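Notebook, September, afternoon

Gray bin again. Tshepo Mahlangu wants it written up as worn out so we can order the Plornstead one. I went over it after lunch and I'm not convinced.

What's true: the floor of the main compartment is scuffed all over, with whitish wear marks and cloudy patches, and the rims are rubbed bright. It looks bad under the lights. But looks were never the complaint. The complaint was that small parts hang up on the sloping walls and don't slide down to the floor, and I can't see how scratches on the floor cause that.

Ran a straightedge across the floor in both directions. No dip that I could find with a feeler gauge. Fingernail catches on a couple of the deeper scratches, the rest I can't feel at all. The small dark spot toward the lower left did not come off with the Kivow cleaner. Stain or pit, don't know. Left it alone.

Then dropped 10 of the Joubert blanks down each long wall by hand. Two stuck on one side, none on the other. Wiped both walls with a dry rag, did it again, none stuck. I wouldn't hang much on that, it's a handful of blanks and I was dropping them more or less the same way each time – more or less. Still, a rag is cheaper than a bin.

The Erkau sheet says the finish is good for 3,000 fills. Doesn't say fills of what. Our tally is at 1,208, and that only starts when somebody taped the card to the bench, so the real number is higher and I'd ignore both.

Also not sold on the Plornstead numbers. Their wall angle is steeper on paper, but the drawing is for the deep version and the quote is for the shallow one. Asked them which it is. No answer yet.

Plan: wipe the walls before every run, write down each stuck part and which wall, and look again after 90 fills. If the sticking comes back with clean walls I'll sign the order myself.
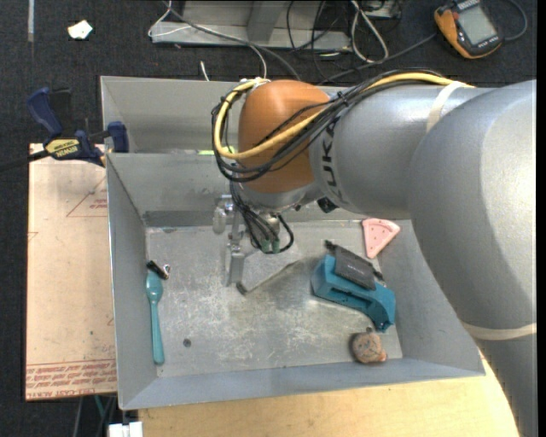 Tshepo still thinks it's the floor. Fine, he can keep the tally.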